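Search this site
Go
Search results

Bed mat

September
By Wanda Ostrowski

A bed mat is a flat, woven covering laid over a mattress or quilt and used as a sleeping surface in warm weather. It is made from strips of plant stem or leaf, or from synthetic fibre, joined with thread so that the strips lie side by side. Most mats have a ribbed face and can be rolled up for storage.

Mats are sold in single and double sizes. They are often a little narrower than the bed, so that the bedding below shows along the sides. Tan and straw shades are common, although dyed mats are also made. In a small room the mat may serve as a seat during the day, and clothes are folded on it before being put away. 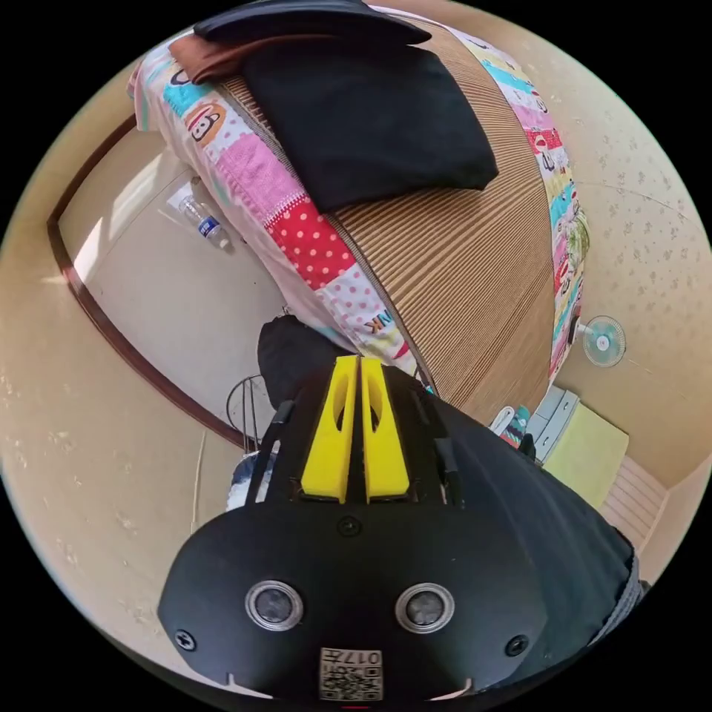
A ribbed tan mat on a bed, with a patchwork quilt along its long edges.

A quilt placed under the mat softens the surface and helps to stop it slipping. Patchwork quilts, including printed ones made for children, are widely used in this way. An electric fan fixed to the wall is a usual companion, as the mat lets some air pass beneath the sleeper.

Plant-fibre mats are wiped with a damp cloth and dried flat in the shade. Long soaking weakens the thread. Synthetic mats can be rinsed. The weaver Tanko Anozie, whose workshop at Clistotmont made 177 mats in its first year, advised storing them rolled with the face outwards. Folding leaves a crease that later splits.

Related articles
Patchwork quilt
Bolster
Wall fan
Weaving at Clistotmont
Bedspread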